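Vulis names Karthik Paul head coach

Vulis SC has promoted assistant coach Karthik Paul to head coach, the club said in a statement to season ticket holders. Paul had been in charge on an interim basis since June, when the club parted ways with its previous coach after a poor start to the outdoor season.

The contract covers the next two seasons, with a club option for a third. Terms were not released.

Paul played 172 games for Vulis as a defensive midfielder and was captain for the last four of his seasons with the club. He retired as a player after a second knee operation and moved straight onto the staff, first with the under-18 team and then as assistant to the first team.

Vulis was next to last in the table when he took over. The team won its first two games under him, lost at Aguirre, and then went unbeaten until the final week of the season. It finished in third place with 29 points and missed the playoffs on goal difference. A draw in the last game at home would have been enough. Vulis lost it 1-0 on a late penalty.

"I told the players in June that we would look at the table when the games were finished and not before," Paul said. "We looked at it, and we were one goal short. I don't think anybody in that locker room needs me to explain how that feels. We have a winter to work on it."

The club had spoken to other candidates from outside the region. It did not say how many or give their names. Paul said he was interviewed twice, the second time with a written plan for the roster, and that he did not ask for a decision before the season ended.

The biggest change under Paul was at the back. Vulis had been playing three central defenders and giving up goals from wide areas. Paul went back to four defenders in his first game and dropped one of the forwards into midfield. The team gave up 16 goals before the change of coach and nine after it. Scoring was a different story - Vulis did not have a player reach double figures, and only one team in the league scored fewer goals from open play.

Paul said a forward is the first thing on his list. The club has money for two senior signings, and he would like to use the larger part of it on a player who can start right away. The second signing is likely to be a left back, where Vulis finished the season with a converted midfielder.

Three players from the current roster will not be back. The club thanked them in the same statement and said an end-of-season list with all contract decisions will be published once the remaining talks are finished. Most of the starting lineup is already under contract. The goalkeeper, who had the most saves in the league, has been offered a new deal and has not yet signed it.

Paul also wants more games for the younger players. Four of them made their first-team debuts after June, and two started the last home game. Under the new plan the under-18 team will train at the same hours as the first team twice a week - at the moment the two groups rarely see each other. The under-18 coaching job that Paul once held is open again and will be filled before preseason.

The rest of the first-team staff stays in place. The goalkeeping coach and the fitness coach have both agreed to extensions. Paul's old position as assistant will be advertised, and he said he would prefer someone who has worked at another club.

"I have been here as a player and a coach and I know how we do things," he said. "It would be useful to have somebody next to me who knows how other people do things."

Preseason training starts at Plinex Field, where the club has rented the two turf fields for the winter. The main stadium field will be closed for drainage work on the north side, which held water after heavy rain and caused one postponement this fall. The club expects the field to be ready for the home opener. If it is not, the first two home games will be switched with the visiting teams.

Before the league season Vulis will play in the Flunidard Cup, a preseason tournament for eight clubs in the area. The draw has been made and Vulis will meet Aguirre in the first round. Aguirre has won the tournament the last two years and is also the only team to beat Vulis twice in this year's league play. Paul said he was happy with the draw.

"You find out more in a game like that than in three easy ones," he said. "We'll have some new players by then, and I'd like to see them under a bit of pressure."

Cup games are played in two halves of 40 minutes, with unlimited substitutions in the first round. A tied game goes directly to penalties. Vulis has not been past the semifinals since Paul was a player. He missed that final with a hamstring injury.

Season ticket prices will stay the same for adults and go down slightly for students. Holders of a current ticket can keep their seats if they renew before the end of the winter break. Cup games are not included in the season ticket, but holders get into the first-round game at half price by showing their card at the gate. The box office is open on weekday afternoons and for two hours before any home event.

The league has not released its full schedule. Clubs were told to expect it after the winter meeting, where they will also vote on a proposal to expand the playoffs from four teams to six. Vulis supports the proposal. Had the larger format been in place this year, the team would have qualified. Paul said he has no strong opinion on it.

"Finish higher and you don't have to worry about the format," he said.

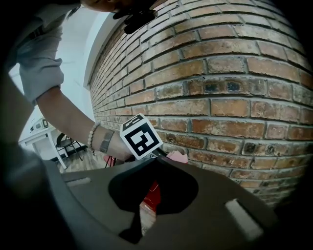
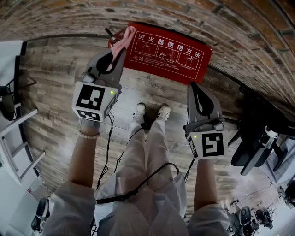 Two views by a brick wall. The red sign in the second photo gives instructions in Chinese for using a fire extinguisher.

Last updated: 11/23/19

Related items
Vulis misses playoffs after late penalty
Flunidard Cup: first-round draw in full
Drainage work to close stadium field for winter
Aguirre keeps leading scorer for another season
Clubs to vote on six-team playoffs
Open tryouts for under-18 team at Plinex Field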